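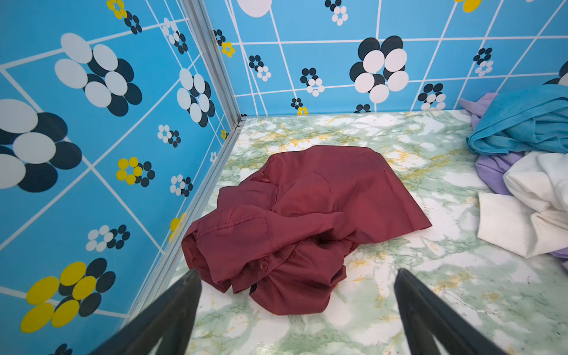
**Arm cell, pre-run inspection**
Ornside shared workshop, bay by the back door
Checked by: Anwara Weerasinghe
Second check: Dardo Núñez
August 21, 2019

Mark OK, FIX or N/A. Write a comment for anything that isn't OK.

### Power and stop

- [x] E-stop cuts motor power from both sides of the bench. OK
- [x] Supply fan running, vents clear. OK
- [ ] Strain relief on the base cable. FIX. The clamp is back on but the screw is too short. Sekar has longer ones in his drawer.
- [x] Fuse matches the label. OK

### Enclosure

- [x] Wall panels flat, no lifted corners. OK
- [x] Aluminum strip in the corner and along the base tight, no burrs. OK. Filed the lower end again. Run a rag over it before using anything knit.
- [ ] Floor sheet fixed at all edges. FIX. Glossy sheet slides if you lean on it. Needs fresh tape at the front.

### Gripper

- [x] Both fingers seated, no play. OK
- [x] Fingertips smooth. OK
- [x] Grip force limit loaded at startup. OK, 200 in the config. Leave it there. Dardo tried it higher and it pulled a thread.
- [ ] Cycle count logged. FIX. Counter reads 2,457 and the finger pads were due at 2,000. Pads ordered from Trellel.

### Camera

- [x] Wrist camera bracket tight, lens clean. OK
- [x] Cable has slack at full wrist rotation. OK

### Garments

- [x] Pockets empty, no pins or tags. OK
- [x] Buttons sound. OK. Pulled on each one on the red shirt by hand.
- [x] Waiting pile kept against the right wall, work piece in the middle. OK. White, purple and light blue on the right, red shirt out for the first pick. The white one reaches toward the middle, so watch for a double grab.
- [ ] Spare set bagged. N/A

### Before first motion

- [x] Speed set to slow. OK
- [x] Hands and sleeves out, hair tied back. OK
- [x] One person at the stop for the whole run. OK, Dardo.

**Result:** slow speed only until the cable clamp and floor tape are done. No unattended runs on the old pads. Barbara Czerwiński has the key to the supply cabinet if the tape is gone from the bench. Full recheck in December, or sooner if the arm gets moved.

A.W.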